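Broken Beads and Odd Earrings: What Happens to Cheap Jewellery in Makokha

Muthoni Temba
Second year, Materials and Society
Handed in June 17, 2018

1. Introduction

Most writing about jewellery and waste deals with gold, diamonds and mining. I wanted to look at the other end, meaning the bracelets, rings and earrings that cost little, get worn often and break easily. These pieces are bought at market stalls, given as presents or made at home. When they break they are hard to recycle, as one bracelet may hold glass, plastic, cord and metal together.

The question for this project was: what do people in Makokha do with cheap jewellery when it breaks or when they stop wearing it? A second question came up during the work, which was whether people would pay for a simple repair.

2. Background

Costume jewellery is usually grouped by what it is made from. Beads may be glass, plastic, stone, seed, wood or bone. They are threaded on elastic, nylon line, wire or cotton cord. The thread nearly always goes before the beads do. Elastic dries out and loses its stretch, and cord wears through where it rubs against the bead holes. Knots between the beads make a bracelet slower to string, but if the cord snaps fewer beads are lost.

Metal pieces fail in other ways. Plating rubs off rings on the palm side first. Earring hooks bend, and jump rings open a little at a time until something drops off. A person who loses one earring often keeps the other for years.

Boxes matter too. Several people told me they only looked after pieces that had come in a proper box, and that anything bought loose ended up in a drawer or on a windowsill.
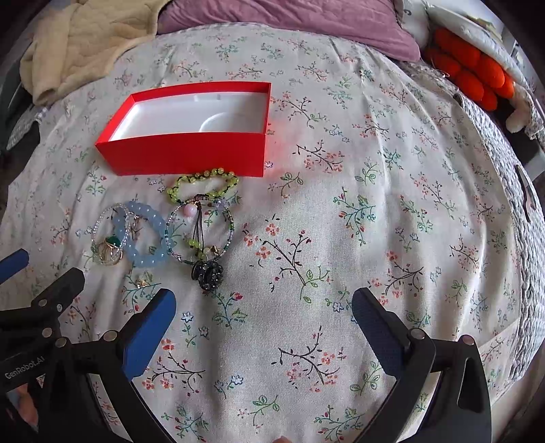 3. Method

I wrote a form with 12 questions and tried it out on my own class first. Two questions were reworded after this because people mixed up "thrown away" and "given away". The form was then handed out at the Saturday market, the library and the Kitutness craft shop. I gave out 428 forms and got 410 back that could be used. The others were blank or had only the first page filled in.

I also spent three afternoons at the repair table in Kitutness, where the owner let me watch and help with restringing. Each repair took around 30 minutes when I did it and much less when she did. Longer talks were held with six people from the survey who had ticked the box to say they would not mind being asked more.

The forms were anonymous. Names were only taken for the six longer talks and are not used here.

4. Results

Keeping broken pieces was the most common answer by a long way. People kept them in jars, tins, sewing boxes and coat pockets, and the usual reason was that they meant to fix them. Few had done so. One woman had a biscuit tin of beads from her mother's necklaces and could say which necklace each colour came from.

Throwing away was more common for metal than for beads. People said that a ring which had turned their finger green was "no good to anyone". Beads were seen as still useful, even with nothing to put them on.

Younger people were more likely to give pieces away before they broke. Most of this went to friends or younger sisters. Some went to the charity shop on Vokbridge Road, which told me it sorts jewellery by hand and sells mixed bags of beads for crafts.

On the second question, most people said they would pay for a repair if it cost less than the bracelet had. This is a problem for the repairer – a bracelet can be very cheap to buy, but the work takes the same time as it would on a dear one. The owner of Kitutness charges by length of cord and says that she does not make money on it.

4.1 What people keep together

I had expected people to sort their jewellery by type. In the longer talks nobody did this fully. Pieces were kept together if they were worn together or had come from the same person, so rings were stored with bracelets and beads with metal. This has a practical side, as harder materials can scratch softer ones and chains catch on beads.

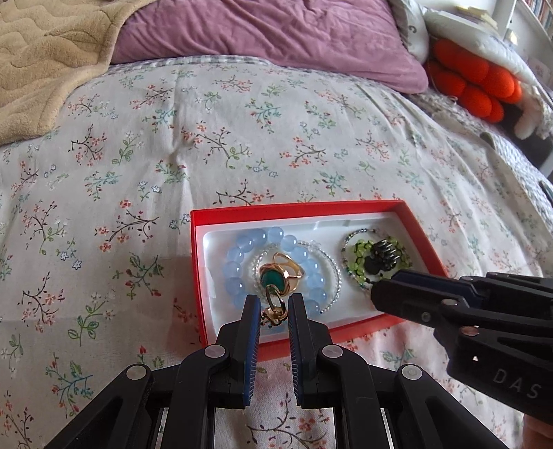
Figure 2: Pale blue bead bracelet, bracelet of tiny clear beads and ring with an oval green stone, in a red box.

5. Problems with the survey

The market and the craft shop are places where people already like small goods, so the answers may lean towards keeping and mending. Very few men filled in the form. I did not ask about watches, and several people wrote about them in the margins anyway, which I could not use. The word "cheap" was also a mistake in the title of the form. Two people handed it back and said that theirs was not cheap.

6. Suggestions

The library already runs a mending evening for clothes and could put out cord, needles and pliers on the same night. A short sheet on how to restring a bracelet would cover most of the breaks reported. I have written a draft and left it with Winov, the printers, who will do a small run at cost.

If I did the project again I would follow a few broken pieces over a year and see which ones got mended.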